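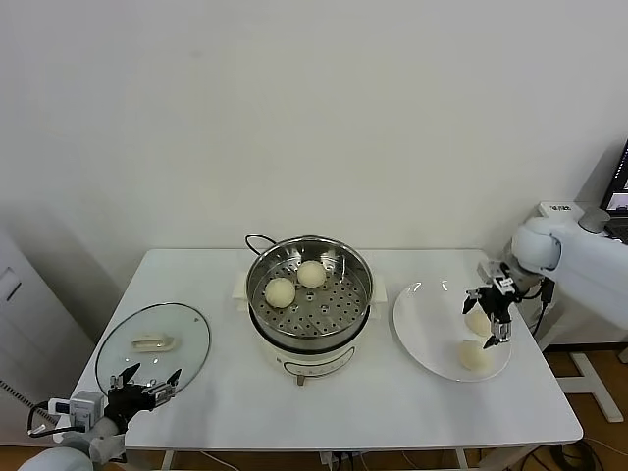
Two buns in the basket, two on the plate, lid off to the left.

Friday, September 14, 2018

I joined the robotics club to build something that would impress my parents. I have spent the first weeks of the semester on buns.

The fall project is called Gamon, a name that won a vote I missed. The assignment fits on an index card: take the lid off the steamer, put it down somewhere sensible, move the buns to a plate, don't squash anything. Every pair in the club gets the same table and the same two arms, and a slot on the sign-up sheet. Ours is Friday after lunch, so we at least approach food in a neutral frame of mind.

A bun is a rude thing to hand a robot. It's round, it's pale, and it sits in a shiny basket full of little holes, all of which our first detector thought were much more interesting than the bun. We spent most of August teaching it to care about the right circle. Then there's the grip. Close the fingers too little and the bun stays where it is, smug. Close them too much and you've invented the pancake. My partner wanted to write a proper force model. I wanted to try numbers until one worked. We tried numbers until one worked, and it was 9, and please don't ask me 9 of what, because the units in the Pevotum library are a matter of faith.

The lid is the left arm's job and I'm a little in love with it. It has a handle, the handle is in the middle, and it doesn't deform. Glass is supposed to be hard for the cameras, but we cheat and look only for the handle. Our rule for the left arm is that it finishes with the lid and then keeps its fingers to itself while the right arm works. It took me 200 lines to say that, and I'm told the good pair did it in a lot less.

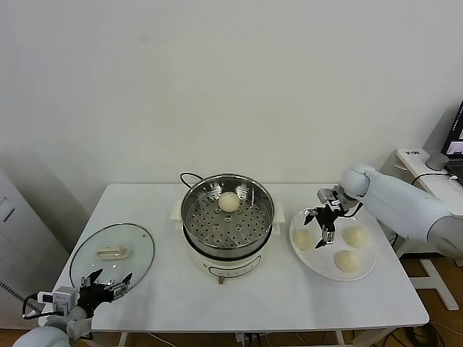
One left in the steamer, three on the plate.

Placing is where the right arm earns its points. Letting go of a bun over a plate is easy enough. Letting go of the next one, when the plate already has company, means the gripper has to come down into the gaps with its fingers open and not shove a neighbor over the rim. We divided the plate into zones, like a parking lot. The arm respects the zones about as well as people respect them in the student lot.

You can still pick up points for speed, and we have declined to. Our placing moves are slow enough that you could read a chapter between them. I did, for Monday's quiz.

In two weeks we show the thing to the Benkirane judges, who score on buns transferred, buns intact, and something on the form called "composure," which I assume refers to the robot. The Cestus team from the next building is also entering with dumplings, and I'd like it on record that dumplings have pleats and pleats are practically handles.

Still on my list: the log file, which has nearly 4,000 lines in it and most of them say "retry." Also the zone at the front of the plate, which I measured from the wrong edge and then defended for a whole afternoon. And somebody has to buy more buns before next Friday. I have a bad feeling it's me.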